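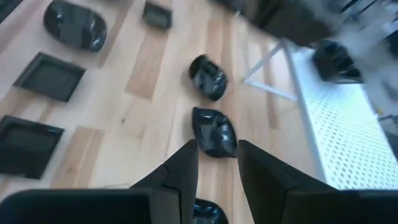 Wrist camera view, gripper open over the black dishes and trays.

Okley Open Day: floor pickup recordings
README

Hi, and thanks for downloading this. These are the recordings from the Okley open day, held Thursday, July 16, 2020, where we spent the afternoon letting a robot pick black tableware up off a pale wood floor while visitors watched and shouted advice. I wrote this file mostly for the people who came by and asked for the data, so it leans on the chatty side. If you only want the file layout, skip down a bit.

What we were doing

The job was simple to explain. Black dishes and trays go on the floor, the arm goes down, the gripper closes on one, lifts it, and sets it on the white rack. One of us drove the arm for every run in this set. The autonomous runs are in a separate download called Grumon-auto, and I'd keep the two apart if you're training anything, as the motions look pretty different.

I picked glossy black on purpose! Shiny dark things are a pain for our depth estimates, and a demo where everything goes smoothly doesn't teach me much. The rounded pieces throw back highlights from the room lights and the flat square trays hardly do, so you get two kinds of trouble in one pile. The trays are also harder to grab, with that low rim.

What's in the folder

There are 90 episodes, one attempt each. Most last some 50 seconds, and the long ones are usually me fussing over a tray.

wrist/ - color video from the wrist camera
state/ - joint positions and gripper opening, one CSV per episode
notes/ - short text notes, typed between runs, typos included
splits.txt - the split I use myself, 80 episodes for training and the rest for testing

Episode numbers follow the order we ran things in. We reset the floor by hand between attempts, and visitors got to choose where the pieces went, so don't expect a nice even spread. Kids like to put everything in one heap. Grown-ups tend to make rows.

The camera

It sits close to the gripper and looks down past the fingers at a tilt. You'll have both black fingers in view nearly all the time, plus bits of the housing down in the corners, a little soft because they're so near the lens. I left all of that in. If you mask it out, remember that the fingers move and the housing doesn't.

Fast moves blur, mostly toward the far side of the view. The white perforated panel on the rack also goes nearly pure white when the light hits it. I tried a lower exposure in the first few runs and then the dishes turned into black holes, so back up it went. You can find those darker runs by searching the notes for "dim".

What counts as a success

A run is marked good if the piece ended up on the rack and stayed there until I stopped recording. Landing upside down is fine. Nudging another piece out of the way is fine too. Dropping it and picking it up again counts as good, but I added "regrasp" to the note so you can filter those out if you're stricter than I am.

Things to watch for

In 9 episodes the state log starts late, after the arm is already moving. They're listed at the bottom of splits.txt. The video is complete in all of them, so they're still useful if you only need pictures.

Timestamps come from two different clocks. I lined them up with the Marchuk sync script, and the result looks good to me by eye, but I haven't measured it properly. Please don't build anything that depends on very tight timing.

Black pieces on black fingers are hard to tell apart right at the moment of the grasp. Our own labeling tool, Flasent, kept joining the two into one blob, and I fixed the masks I noticed. I surely missed a few.

There's no audio. The room was loud and people were talking freely, so I dropped the sound before packing anything up.

Using it

Use it for research, teaching, or messing around at home. Please don't pass it on with the notes stripped out - half of what you need to know about an episode is in there. If you find a broken file, send me the episode number and what you tried to open it with.

Next round

I'm planning another open day in October, with the same rack and a darker floor covering if I can find one I like. A second camera off to the side is on my list as well. Several visitors asked if they could drive the arm themselves, and I'd love to make that happen, but I need to sort out a slower speed setting first.

Changes

v1.1 - fixed swapped column names in the state files, added the "regrasp" notes
v1.0 - first upload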